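Repair or replace? Some notes from our November evening in Polcombe

In November we held again the open evening for members of the Flistby Household Circle, and the subject was one that many of you asked for in the last survey: when is it worth to repair a thing at home, and when is it better to buy a new one. The hall was full already at 6:30 p.m. and we had to bring more chairs from the kitchen. Thank you for your patience with this.

The first part of the evening was about small kitchen appliances. The most common problem, according to the repair table at Calimlim Street, is a very simple one. A cord is broken inside, near the plug, where it bends every day. The kettle or the mixer seems dead but the motor is fine. A new cord is cheap, and the work takes less time than a trip to the store. Please let a person with experience do it, and never open a microwave oven yourself, also when it is unplugged.

The second most common problem is dirt. Coffee machines stop working well when the lime is thick in the pipes. Members who live on the hill side of Polcombe have very hard water, and for them we advise to descale every 300 cups. On the river side you can wait longer. The machine often has a light for this, but older ones do not, so a small note on the kitchen calendar is a good help.
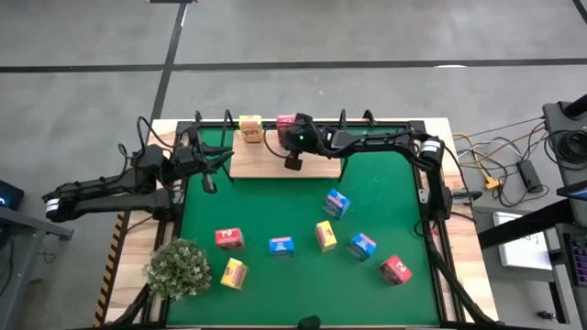

Two arms at work over a green mat, one of them holding a red box.

After the break we talked about the cost. A rule which many members use is the half price rule: if the repair costs more than half of a new machine, they do not repair. I find this rule useful but a little too strict. A good washing machine from before can be heavier and better built than a cheap new one, and then I would pay also a little more than half. For a vacuum cleaner or a toaster I would keep the rule as it is.

We also asked those present to fill in a short paper about what they have at home that is broken and still kept. We received 62 papers back. Lamps were in the first place, then radios, then umbrellas, which surprised me. Of all these papers, 21 said that the thing was waiting for longer than five years. If yours is one of them, maybe this winter is the moment.

A few words about spare parts. Write down the full model number before you come to us, including the letters at the end. The letters matter very much, and two machines with the same name can need different belts or seals. Usually the number is on a small plate on the back or under the bottom. If it is hard to read, take a picture with your phone and make it larger on the screen.

The Tidero parts shelf is open again after the painting. It holds some 2000 small parts, sorted in drawers by kind: knobs, fuses, belts, hinges, feet. Members can take what they need and leave a coin in the tin. If you bring parts from your own old machines, please clean them first and put a label with the model on the bag. Bags without a label we cannot put in the drawers.

The next open evening will be about shoes and leather. Bring one pair that needs care, and an old newspaper to put under it.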